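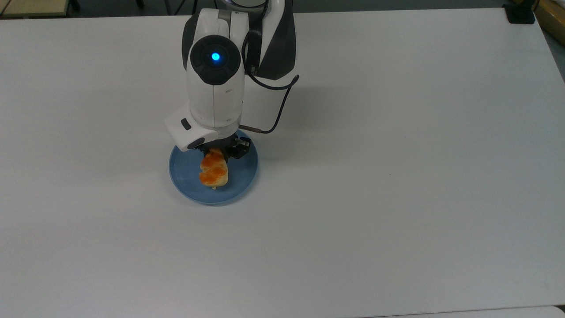

Photo: Ohemaa Quaye / Sendura

Sendura Refugee Family Support
Progress report to the Kemau Fund
Submitted 2026-10-30 by Korkor Kwofie, programme lead

Work since the last report

The advice line took 1,636 calls in the period. Housing remains the main reason people ring, followed by family reunion and delays in school admissions. Calls about benefits have dropped a little, mostly in the east of the area where the council now has its own adviser. We have kept the evening hours because many callers are on day shifts and can't use a phone at work.

The Sarpong house opened later than planned. The landlord had agreed to replace the boiler and the work overran, so the first families stayed on in hotel rooms for three weeks more than we had told you. It now has 14 residents. All the school-age children have places, though two brothers are at different schools and their mother has asked for this to be looked at again. The appeal is with the admissions team.

English classes are running at two levels. The beginners' class is full and has a waiting list. The higher class lost people over the summer when several found work at the packing sheds, and we have merged it with the conversation group for now. We would like to separate them again if numbers recover.

Family reunion

This is the part of the grant that has moved slowest. We opened 15 reunion cases with your money and have had decisions on four, three of them granted. The rest are waiting, some on documents from embassies that don't answer letters and some on tracing results. One applicant withdrew after his wife reached a third country by other means and was given leave to stay there.
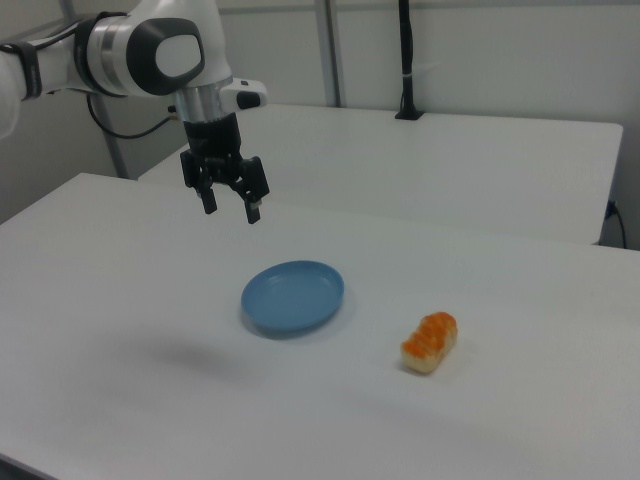 Legal advice is still the gap. We have an offer of free casework from a firm in the city, but it depends on our having a supervisor in post, and the post has been advertised twice without a suitable applicant. For the moment we are like the black gripper in the photograph, hanging open over the table with its fingers apart, with the offer within reach and no hold on it yet. Ohemaa Quaye has redrafted the advert with a higher salary band and fewer set hours. It goes out again next week. If it fails we will ask you whether the salary money can be used to buy in advice by the day.

Money

Spending is under budget on staff and over on travel. The travel line was set before the Home Office moved interviews to the further of its two centres, and each trip now means a full day and often an overnight stay. We ask for your agreement to move £500 from staffing to travel. No other changes are requested.

Next period

The Sarpong tenancy comes up for review in January. We expect the landlord to renew but have asked the council to keep two flats in mind in case he doesn't. A list of open cases, with names removed, is attached as a separate sheet.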